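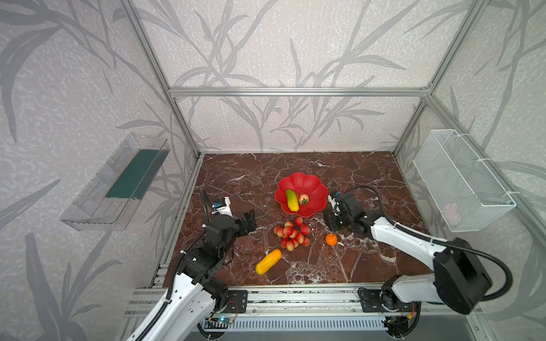 Call for participants: two-arm workcell build, Trorkton shared workshop

The Tuvach build group has two places open for people who can commit to Saturday sessions from March. The cell is an aluminium extrusion enclosure with two arms on a common front rail. The test task is putting artificial fruit into a bowl. Positions are unpaid. Parts and bench fees are covered.

Place 1: wiring and cable management. You will reroute the arm looms, add strain relief at the shoulders and label everything in the front duct. You should be able to crimp to a consistent standard and read someone else's schematic. The current drawing set is at revision 93 and is mostly accurate.
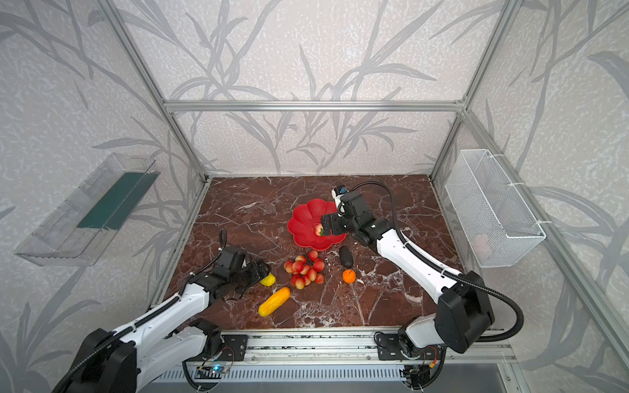

Place 2: calibration and control. The work covers wrist camera calibration, gripper force limits and collision checks where both arms reach over the bowl. Python is required. Prior work with serial bus motors is useful - we can teach the rest. Our recorded runs stand at 787, and you would take over the script that sorts them. 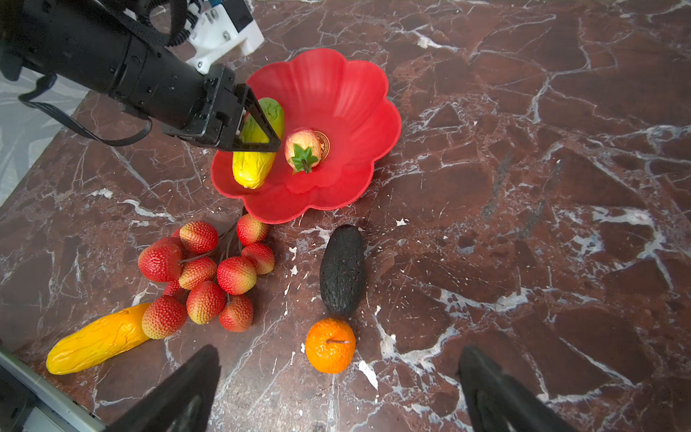 Grasping irregular shapes is the main interest this season, so expect to spend time on finger geometry and print your own test pieces. The workshop has a Leker printer and a small mill. Mill users need the Trorkton induction first.

To apply, send one page on something you have built, including a fault you found and how you traced it. Photos or a wiring sketch are welcome. Leave applications in the Tuvach tray at the front desk or use the form on the workshop site. Current members may apply.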